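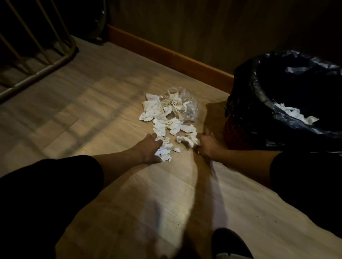 ## Collecting chores, one wastebasket at a time

Dresberg, 2018-11-12

Picking used tissues up off a floor takes a person less than a minute and very little thought. For the household robotics group at Perkar, it has become one of the harder jobs on the list.

The company wants a machine that can tidy a room it has never seen before. Its engineers gave up on writing rules for that two years ago. They now collect examples of people doing the work, recorded from head height, and train a model on what the hands do. The tissue job is one of nine chores in the current round. Others include folding towels, clearing a sink and putting shoes back in pairs.

Tissues are difficult for a plain reason. A cup has a shape, and a system that has learned a few hundred cups can make a fair guess about the next one. A crumpled tissue has no shape to learn. Two of them pressed together look like one, and a torn scrap on a pale floor can be hard to tell from the floor. Add a clear plastic bag to the pile and the camera has to deal with a thing it partly sees through. A black liner folded over the rim of the bin throws bright streaks where the light hits it and goes almost solid black inside.

People get around all this by feel. They use both hands, push the loose pieces together, pinch whatever is left at the edge, and carry on without looking closely. The recordings hold the movement and none of the touch, and the group argues a good deal over how much that matters.

Early sessions were done at a test apartment in the Weltwood building, with even lighting and a clean gray floor. The model trained on them did well in the test apartment. When it was tried in a real home, it reached for patches of sunlight. Since then the recordings have been made in ordinary rooms, with the blinds left as they are. Strong sun, railing shadows across the boards and specks of dirt all stay in.

Collectors get a short sheet of instructions. Start with the trash on the floor and the bin within sight. Work at your normal speed. Don't tidy the pile before you begin. If you drop something, pick it up and keep going. The last point was added after reviewers at Vestergaard, the firm that labels the recordings, noticed that many people stopped and started over when they made a mistake. Those restarts were costing the project its best material, as a robot will drop things too and needs to have seen what comes next.

Labeling is slow. Each recording is split into reaches, grasps and releases, and up to 2 reviewers mark where one ends and the next begins. With tissues they often disagree. A hand closing on a wad may already be sweeping in a second piece, and there is no clean moment to mark. Vestergaard now lets its reviewers tag a stretch as "gathering" and leave it whole.

The current round closes in December. The next one adds carpet.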